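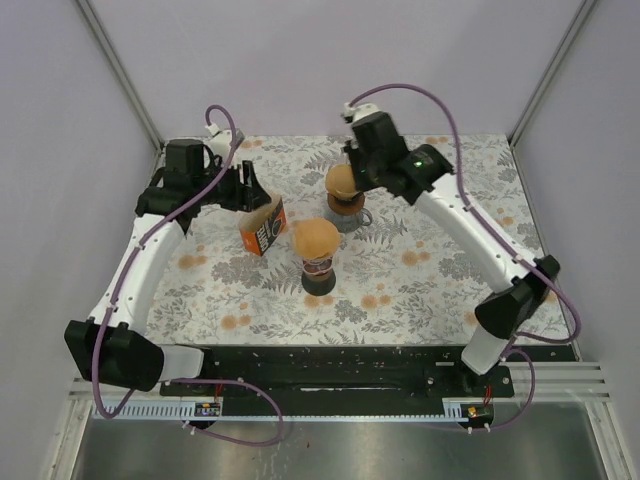
Re: Jarnurora two-arm bench kit, worth the money?

Replying to the question from this afternoon, quoted at the bottom. We've had the kit on loan from Sasard since December and it goes back at the end of the month, so I've been writing this up anyway.

Short version: the arms are good, the software is decent, and the cable routing needs work. I'd buy one for teaching and small-object handling. I wouldn't buy one to run unattended.

The kit comes as an enclosure with both arms bolted to a black plate along the front of the table. Assembly took us 11 hours across two people, most of it on the enclosure. The printed manual is for an older revision and gets the plate holes wrong. Ask Sasard for the current PDF before you start.

We've been running it on a patterned cloth, on purpose. A plain white table flatters the vision side and none of our real benches are plain. The fern print is about as busy as I'd want to go. The objects are a small orange carton and some cups and glasses with buns on top, all of which sit differently in the fingers. 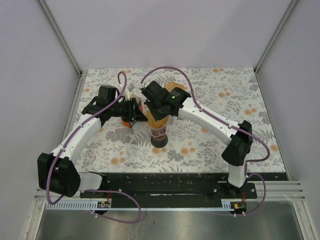
Flirner list member, Sasard loan group

Working both grippers on one object is where the kit earns its price. The two arms share a controller, so you aren't trying to sync a pair of separate units over the network the way we did with the Venter set. Out of 40 two-handed trials we logged 19 clean ones on the first afternoon, before any tuning. Most of the misses were one gripper arriving early and pushing the object out of place. Slowing the approach helped a lot, and I'd set that before doing anything else.

The purple cables are my main complaint. They run down the outside of each arm in small white clips and then hang over the front. We had two clips let go in the first week. Replacements are cheap but the kit ships with no spares, so add a bag to the order. 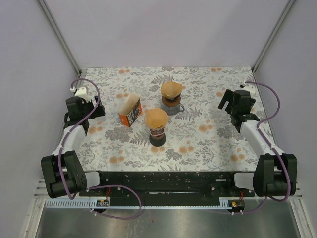 Wrist camera

Fine for close positioning, poor once the arm is moving quickly. You lose edges to blur, and small things on a busy background suffer first. We ended up taking position from the overhead view and only using the wrist view for the last bit of the approach. More light in the enclosure would help — we haven't tried it yet.
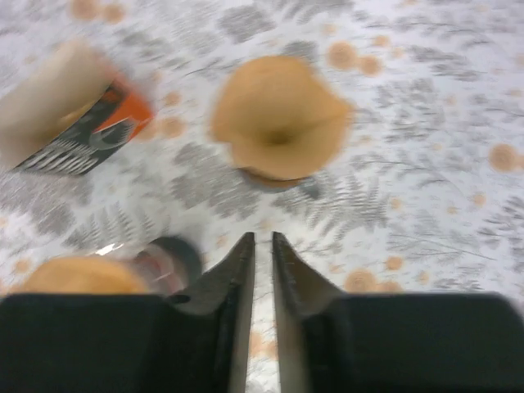

Support and cost

Sasard answer email within a day and know the product. Warranty is return-to-base, and freight is on you, so keep the carton. Spare fingertips are $148 a pair, which seems steep for what they are. Ours have picked up scuffs and still grip well.

Happy to send the trial log and our speed settings to anyone who wants them. The log is a plain spreadsheet, no macros.

Earlier message:

> Has anyone on the list used the Jarnurora two-arm kit?
> We're choosing between that and a second Venter set.
> Mostly interested in cups, small boxes and similar.
> How long did setup take, and is the wrist camera any
> use by itself? Our budget closes soon so even a rough
> opinion would be good.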